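Yanling Wan
Week six of my evening course in furniture repair. I write these posts to practice my English, so please be patient with me.

Today's subject was old table tops. My teacher says most people sand too much — I was one of them.

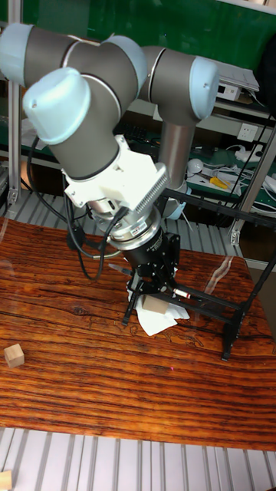
Brasness, August 16, 2021

I like a strong grain, the reddish-brown kind with stripes. Oil makes it deeper, but you must wait 12 hours between coats.

For the last coat I use 391 grit paper, or so I wrote in my notes. Of course it is 400. My handwriting is bad.

Next lesson is chair legs. I already bought glue.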